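Products > Hand-Held Tools > Lavero Two-Finger Gripper

We use cookies to remember your region and to count visits. By staying on this site you accept them.

Lavero Two-Finger Gripper, Textile Version

The Lavero is a hand-held gripper for recording household and shop-floor handling tasks. An operator holds the tool and does the job. The recording is then used to train a robot arm fitted with the same fingers. The textile version is intended for bedding, towels, garments and cut fabric.

Suitable work

The tool is rated for single-layer and folded cloth, soft packaging and light rigid parts. It is not rated for wet loads, glassware or anything with an exposed blade. Two units can be used together, one in each hand, for folding and spreading. Single-unit operation is adequate for picking, bunching, dragging and placing.

Cloth remains the hardest category we support. A rigid part has one shape, and a grasp planned for it stays valid while the part is being moved. A sheet changes shape as soon as it is lifted, and the next grasp has to be found again. For this reason we advise recording more cloth sessions than a comparable job with boxes or bottles would need, and recording them in furnished rooms under the lighting the robot will work in.
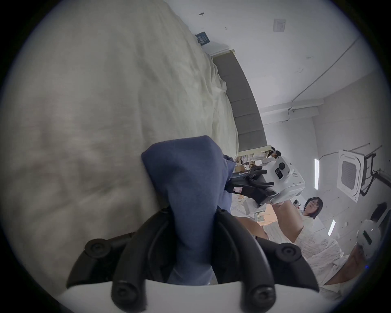
Can a robot make a bed without help yet?

Under controlled conditions, parts of the job can be done. An arm trained on Lavero recordings can pick up a loose cloth, carry it and lay it down within reach. Squaring a fitted sheet on all corners, or working around a mattress set against a wall, still needs a person. We do not sell the system as a replacement for housekeeping staff.

What has been tested

Our test house in Flondcombe runs nine household chores on a fixed schedule. Five are now left to the arm with a person checking the result: moving towels to a shelf, clearing soft items from a floor, sorting by color, loading a hamper and laying a flat cloth on a table. The others are attempted and logged, but a person finishes them. Folding shirts is the slowest of these, and the results vary with the fabric.

On the shop floor the position is better. Parts arrive in known places, the bench does not move, and cycle time matters more than variety. Customers feeding cut fabric to a sewing station should see the Kinnear bench mount, which holds the same finger set at a fixed height.

Fingers and fit

The fingers are curved and fixed with screws. They can be changed with the driver supplied. Worn fingers should be replaced in pairs, as uneven tips let thin cloth slip on one side. Check the screws before each session and do not use thread lock.

Recordings are exported through Misow, version 7 or later. Earlier versions will open the files but drop the finger position channel, which makes them unusable for training.

Limits

Dark cloth on a dark surface gives poor tracking. Very thin sheets may be gripped two layers at a time, and the tool has no means of detecting this. Sessions should be reviewed for double picks before export. Long sessions tire the wrist, and recordings made late in a shift tend to be less consistent.

Supplied with the tool: one spare finger pair, driver, charging lead, wrist strap and printed setup sheet. The carry case and the Kinnear mount are ordered separately. Lead time is five weeks for single units. Orders for matched pairs ship together.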